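The Color Between the Colors

Gray is the best-selling interior paint color in the town of Firley, and it has been for 7 years. The people who run the paint counter at Oyelaran Home Supply say customers come in asking for a plain gray and leave with a handful of cards, none of them plain. One leans green. Another looks pink next to its neighbor. The trouble starts when the card goes home.

A gray wall picks up whatever is near it. Put one by a window that faces north and it goes blue by the middle of the afternoon. Put the same paint in a hallway with an oak floor and the lower half of the wall turns the color of weak tea. Neither is a fault in the paint.

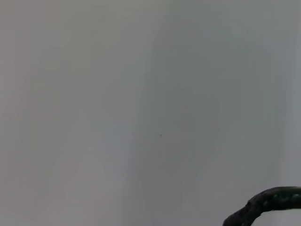 Most grays are mixed from a white base with small amounts of black and one or two other pigments. Black alone tends to look blue on a large surface, so mixers add a little yellow or red to pull it back. The proportions are small enough that a slip at the machine shows up in the finished room. Padex, which supplies the counter in Firley, keeps 3,000 recipes on file, and a large share of them are grays and off-whites that differ by a few drops.

Finish matters as well. A flat paint scatters light and keeps its color fairly even from one end of a wall to the other. Satin and semigloss throw back more of the room – the lamp, the curtains, the lawn outside. Kitchens and baths usually get the shinier paint for easier washing, and those are the rooms where people complain most that the color on the wall is not the one they picked.

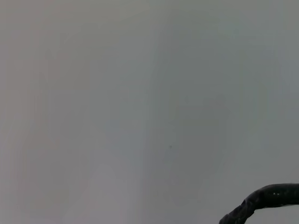 The old advice was to paint a square on the wall and look at it for a day. Decorators at Urum, a small firm two doors down from the supply store, no longer do it that way. They paint a large sheet of poster board, leave a white border, and move it around the room. It goes behind the sofa in the morning and next to the door at night. A square painted straight on the old color is judged against the old color, and a beige wall will make almost any gray look cold.

Urum asks clients to live with 2 boards at most. Give people more and they start comparing the boards with each other and forget to look at the room.

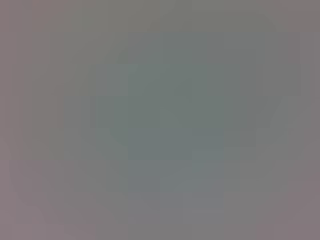 Undertone is the word the trade uses for the color hiding in a gray, and it is easiest to see when several sit side by side. On its own, a blue-green gray can pass for neutral. With a warmer olive-gray around it, the teal in the middle comes forward, and a dusty mauve-gray at the far left and right makes both look greener. The contrast is low the whole way across, and a quick glance would call all of it gray. Clients who see colors set out like this tend to change their minds about the trim.

Trim is where many gray rooms go wrong. A bright white with a blue base will sharpen a cool gray and make a warm one look dirty. Creamy whites do the opposite. Oyelaran stocks 3 whites for trim and tells customers to bring the board back and hold it against each one by the front window, before noon if they can.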